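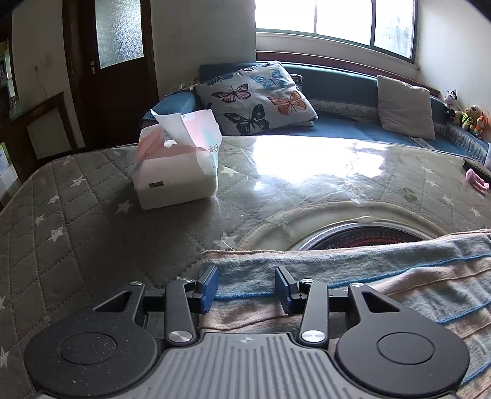

Skarkdale home handling group, good practice meeting
October 16, 2024
Present: Titilayo Akinola (chair), Obinna Ojo, Somtochukwu Sani, Lawal Okoro (notes)
Apologies: Oluwaseun Afolabi

1. June minutes agreed.

2. Cloth folding rules. Somtochukwu went through draft 4, and it reads so much better than the last one! Agreed:
- Grippers start open and clear of the cloth.
- Any heater near the work is switched off and checked before cloth goes down.
- With two grippers, one person calls the moves.

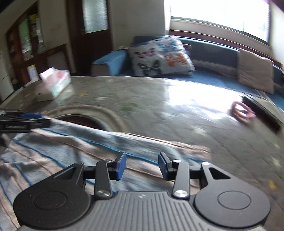 Obinna asked if "clear" needs a distance. Good discussion - Titilayo would like one, Lawal thinks people will stop looking and start measuring. Left open.

3. Naming. Kekel and Mulico files to use the same task names from now on. Everyone very happy with this.

4. Review. 651 of the 2,000 folding runs have been checked against the old rules. Somtochukwu is keen to carry on with the new ones.

Actions: Obinna to send wording on distance. Oluwaseun to be asked about the heater check sheet.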